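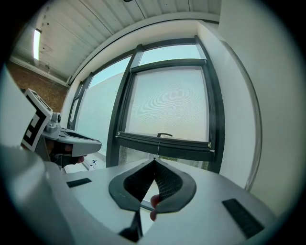
How long should I leave a sourdough loaf before cutting it?
Until it's properly cool in the middle, so two hours for a normal white loaf and overnight for rye.

sokora_bakes
Putting that at the top as it's what I got told when I joined, and I've stuck to it since. But my husband cuts into everything while it's still steaming and says I'm being daft. Who's right? Mine's a plain white tin loaf, nothing fancy, out of the oven by teatime.

Ganlow71
Your husband. Warm bread with butter is the whole point of baking at home! If the crumb's a bit sticky, so what, it's gone in ten minutes in our house anyway.

danylo_karpenko
Have to disagree with Ganlow there. Cut it hot and the rest of the loaf goes dry by morning, plus you squash it with the knife. I did it with a big one in November and it looked like I'd sat on it.

Ganlow71
Get a better knife then :)

kimusen
Depends on the flour I'd say. Mine's half wholemeal and it's gummy if I go in early – really gummy, sticks to the blade. White I'm less fussy about. Do you use a thermometer, sokora? I take mine out at 97 inside and that made more difference than the waiting.

sokora_bakes
No thermometer, I just tap the bottom and hope. Might be my problem!

danylo_karpenko
Tapping never told me anything, they all sound hollow to me. Svyatoslav Polishchuk ran the class I went to in Lysenko and he had us bake 9 minutes longer than the recipe said, every time. Mine come out darker but the middle's right.

kimusen
Nine extra would burn mine, my oven runs hot. Try five first.

sokora_bakes
Ok, five extra minutes tomorrow and I'll hide the bread knife till seven. He can have toast from the old loaf.

Ganlow71
Poor man. Make rolls as well, they cool quicker and he can have one of those with his tea.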